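Tanurcombe Indoor Climbing and Trampoline Centre
Progress report to the Luangrath Community Recreation Fund
1 May 2019

Project: Safer Sessions (bookings, waivers and supervised beginner hours)

1. Where we are up to

The grant is paying for three things: a new check-in system, extra floor staff for beginner hours, and replacement matting under the low bouldering wall. The first two are in place. The matting has been ordered from Plorkura and has not arrived.

2. Check-in and waivers

The Cekent check-in software went live in January. Parents can now fill in the waiver at home, and the front desk sees it against the booking. Since then 1,408 waivers have been lodged. Paper forms are still kept at the counter for walk-ins and for grandparents who would sooner use a pen.

The main fault has been with group bookings. If one child in a school group has no waiver, the system holds up the whole group at the gate. Staff get past this by checking the child in separately, but it slows down the start of the session. The supplier has been asked for a fix and we will chase it again this month.

3. Beginner hours

Two beginner sessions run each week, capped at 15 participants. Grip socks and harness hire are included in the price. Every participant gets a 10 minute safety talk before going on the equipment, and latecomers wait for the next one. We have had some complaints about that rule and do not plan to change it.

School holiday sessions filled early. Term-time afternoons are quieter and we have moved one of them to a later start to suit working parents.

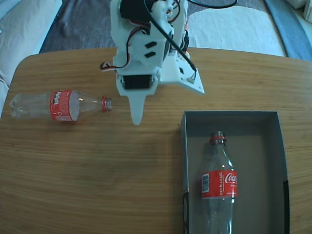
Bottles and open box on the table.

4. Matting

The original quote covered the whole of the low wall. When the old mats were lifted for measuring, the base layer at the far end was found to be worn as well. Replacing it will cost a further $300, which the centre will meet from its own maintenance budget. That end of the wall is closed until the work is done.

5. Spending

Almost all of the staffing money for the first half has been used as planned. The software line is fully spent. The matting line is committed but not yet paid, and will show in the next report.

6. Next period

- Install the mats and reopen the far end of the wall
- Get the group booking fault fixed
- Train two more casual staff in harness fitting
- Put the safety rules on the booking page in larger type

We ask the Fund to agree to carry the matting line over to the next period. No other changes to the agreement are requested.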